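Search this list Go Advanced
November 7, 2021
From: Gilles Lecomte
To: Costondale desk list

On Friday Corentin Aubert wrote:
> I wish to keep the white table by the brick wall
> as a reading place. Must the flowers go away?

Dear Corentin,

For me they can stay, but in water they never were, so please do not bring the vase. The lamp with the round globe also stays - it cost us 70 in October. I would only move the blue notebook closer to the wall, so one can put the elbows.

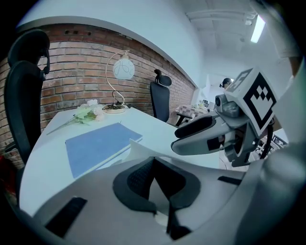
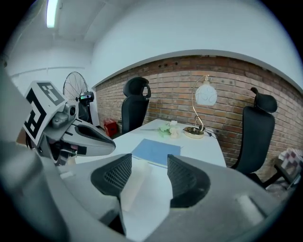
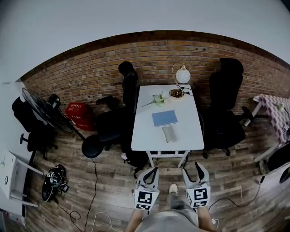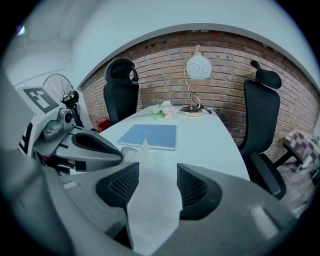 Corentin answers that he agrees about the vase, but he wants a second lamp before winter.

Back to top | Contact the list owner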